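# Toltwood Junior Football Program: Second Progress Report

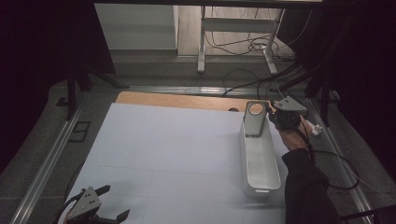
Report no. 2, page 1

Prepared for the Perklow Community Sport Fund by Philomena Carroll, program coordinator, Toltwood Football Club.

## Where things stand

The season is past its halfway point and the program is running in all four age groups the grant was written for. We have flag football for the under-10s and under-12s, and tackle for the under-14s and under-16s. The under-16s were the group we were least sure of when we applied. They have enough players to field a side each week, though not always enough to rest people properly.

Registrations closed at 200. Our application estimated a lower number, and most of the difference is in the under-12s, where two primary schools sent players for the first time. We capped that group once it reached the limit of what our coaches could supervise, and kept a waiting list for next season.

Total attendances at training to the end of the reporting period came to 1,159. This counts each player once per session and doesn't include game days. Attendance fell in the wet weeks early on and again over the school holidays, then came back. The under-14s have been the steadiest.

## Coaching

The grant pays for one part-time head coach and for accreditation of assistants. Senan Ó Briain started as head coach at the beginning of pre-season. He takes the tackle groups himself and writes the session plans for the flag groups.

We now have 11 accredited coaches across the club. All of them have finished the tackling safety module, which was a condition of the first payment. One more has the online part done and is waiting for a practical day to come up in our region.

Senan has changed how contact is introduced in the under-14s. Players coming up from flag used to start full tackling drills in their first week. They now spend the first part of the season on bags and body position, working at walking pace, and don't go live until a coach has signed them off individually. It has meant slower progress on the playbook, and a couple of parents questioned it after the first loss. We intend to keep it.

The flag groups have been harder to staff. The early session starts at 4 pm, which rules out anyone with a full-time job, and for several weeks Daranee Onsri was running the under-10s with only one assistant. We moved the under-12s back to 5:15 pm so that the same people could help with both. That has worked apart from the nights when the far end lights weren't available.

## Games

The tackle teams play in the regional junior competition. The under-14s have won more than they have lost and should make finals. They run the ball well and throw it badly, and most of their points come from the same three or four plays. Opponents have started to load the middle against them. Senan is putting in a short passing game for the second half of the season, mainly quick throws to the outside, and has moved one of the flag quarterbacks up to train with them.

The under-16s have had a difficult run. They were beaten heavily by Cronin in both meetings, and in the second of those they finished with several players on the field who had played every down on offence and defence. The competition allows modified nine-a-side games by agreement between clubs, and we've asked for that in two of the remaining fixtures. One club has said yes. We'd like to see it used more often, and Diarmuid Hanrahan will raise it at the next delegates' meeting.

Flag games are played at home as round-robin mornings. Scores are kept but no ladder is published. We have hosted four of these mornings and have two left. The last was shortened by lightning nearby; we cleared the field, waited out the required time and sent the visiting teams home after that.

## Equipment

The equipment part of the grant was for helmets, shoulder pads, flag belts and a line-marking machine. The state of each is as follows:

- **Helmets:** delivered and in use. Every helmet has been fitted and logged against the player's name. Four of the old ones failed inspection and were thrown out.
- **Shoulder pads:** delivered in two lots. The second lot had too many in the large sizes, and the supplier, Pravoreo, exchanged them at no charge apart from the return freight.
- **Flag belts:** delivered. The clips wear out faster than expected and we have bought spares from our own funds.
- **Line marker:** not yet bought. The model we were quoted on has been discontinued. We're getting new quotes and don't expect the cost to change much.

Kevin Breathnach has taken over the gear store and set up a sign-out sheet for each age group. Before that, gear went home in cars and came back when it came back. We lost some mouthguard cases and a kicking tee but nothing bought with grant money.

## Ground and facilities

The council renewed our ground permit for the full season. The surface held up until the wet weather, when the area between the hash marks at the northern end cut up badly. We moved training to the practice strip for a fortnight to let it recover, and it has been fine since.

The lights remain our main problem. Two of the fittings at the far end are unreliable and the council has them on its repair list without a date. On nights when they fail, we bring everyone in to the clubhouse half and run shorter drills. This is safe but crowded, and the under-16s can't practise kicking at all. We have asked whether the work could be done before finals.

The change rooms are now shared with the netball club under a written timetable. There were some clashes at first over who locked up, which have been sorted out.

## Girls' participation

Increasing the number of girls playing was one of the aims in our application. Girls make up close to a third of the under-10s and a smaller share of the under-12s. There are very few in the tackle groups, and most who leave flag at that age leave the club.

Daranee spoke with several of the families. The answers were fairly consistent: the players liked flag and wanted to keep playing it, and there was no team for them to go to. We'd like to start an under-15 girls' flag side next season. There's no regional competition for it yet, but two nearby clubs have said they would enter if we did. A short tournament over a single weekend might be the place to start.

## Injuries and welfare

There have been two suspected concussions, both in the under-16s. Both players were taken out of the game straight away and followed the return-to-play steps with a doctor's clearance. One has come back. The other has decided to sit out the rest of the season and is helping with the under-12s.

Other injuries were minor: jammed fingers, a rolled ankle and one broken collarbone from a fall at training. All have been entered in the incident register, and a copy can be supplied if the Fund wants one.

All coaches and team managers hold current working with children clearances.

## Money

Spending is on track overall. Coaching wages are slightly under budget because the under-16s started later than planned. Accreditation fees are slightly over, as the course price went up after we applied. Equipment is under, and will stay that way until the line marker is bought.

We'd like approval to move the unspent wages into transport. The two longest away trips cost more than we allowed for, and a few families couldn't do the drive. A hired bus for the remaining trip would fix this. The amount is within the limit for changes between budget lines, but the agreement asks for written consent, so please treat this as our request.

## Next period

- Finish the home flag mornings and survey the families.
- Buy the line marker and send through the receipt.
- Get the last assistant through the practical day.
- Settle the remaining modified fixtures for the under-16s.
- Put a costed plan for girls' flag to the club meeting in December.

The final report will include the audited statement and the registration figures by age group. Questions about this one can go to me, or to Diarmuid for anything to do with the accounts.

Philomena Carroll
Program Coordinator, Toltwood Football Club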